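Paid participants wanted: gripper comparison, July

Stutent is looking for 14 people to help us compare two gripper designs and two arm controllers this July. You will drive a pair of tabletop arms by hand, pick up small flat items such as seed packets, and put them in a basket. Then you change grippers and do it again.

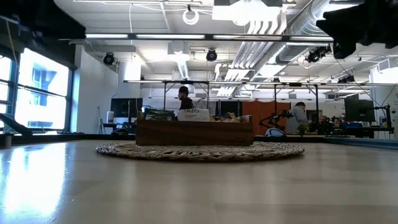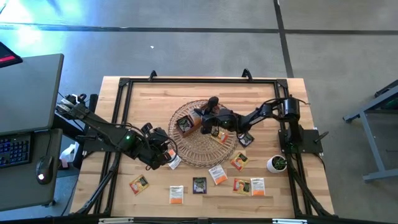

Each person comes in for two visits of 60 minutes. We log your grasps, drops and retries, and you fill out a short form after every round. One round uses our current controller and the next uses Keromix, our trial build. You won't be told which is which until the end.

Who can apply:
Adults 18 and over
Normal or corrected vision
Use of both hands
No experience with robots needed — a few people with some would be welcome

The work is done seated, with breaks between rounds. Pay is $60 per visit, plus $14 for travel. Packets are thin and slide easily, so expect to miss a lot at first. Missed grasps don't affect your pay.

To apply, write to Mattes Görtz at Stutent, with "gripper comparison" in the subject line. Tell us which hand you write with and whether mornings or afternoons suit you. Applications opened May 7, 2023 and stay open until all places are filled.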